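Workshop notebook, May

Second go at the wood finish trials for the Vaten stools. Start 9 am. Door open for the first hour because of the solvent smell, so the room was on the cool side when the first coat went on.

Ash offcuts this time, not the beech. All sanded to 120, then 240, then half of each board taken to 400. Wiped with a damp rag between grits and left until the grain stopped lifting. The Darkero oil needed a long stir, there was a thick layer at the bottom of the tin. Lid is bent, so it's sitting in a freezer bag for now.

Board A: one coat, wiped back after 9 minutes. Went patchy near the knot.
Board B: two coats, 90 minutes between. Best of the lot so far. Even colour, no drag under the cloth.
Board C: as B but over the Drorico sealer. Still tacky at lunch. I think the sealer wanted overnight, and the instructions are no help – they only say "when dry".
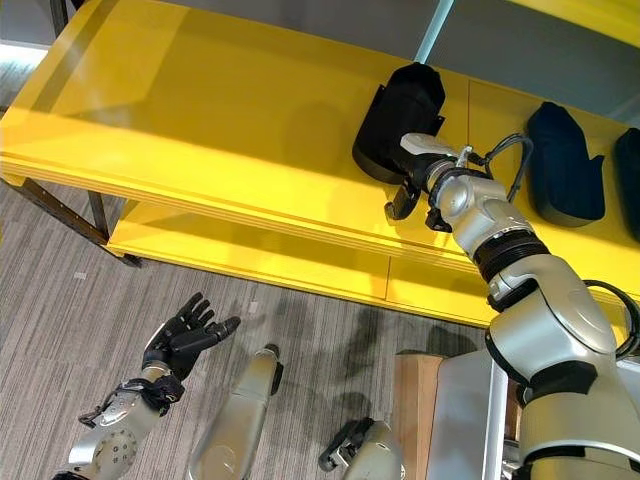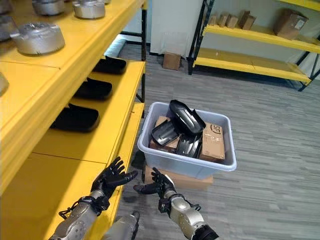
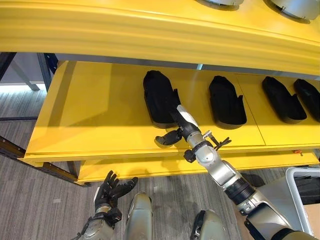

Yellow shelving, all three. Silver hubs on the top shelf in the second.

Afternoon. Cut back board B with a grey pad and gave it a thin third coat. The side sanded to 400 takes less oil and comes out paler, you can see the line where the two grits meet. For the seats I'd stop at 240. The legs could go finer but I doubt anyone would feel the difference.

Tried the water drop test on last month's beech piece. Left a faint ring after 62 minutes, gone when rubbed with a bit of fresh oil. Coffee left a mark that wouldn't shift. Haven't tried wine.

Oily rags are laid flat outside on the slabs. Please don't ball them up in the bin.

Still to do:
– board C again, sealer left overnight
– ask Ebrahimi whether the matt version comes in the small tin
– new 240 discs, down to the last few
– label the boards on the back in pencil, the marker bled through on A

Board C at 4.40 pm: still tacky. Left it leaning by the window.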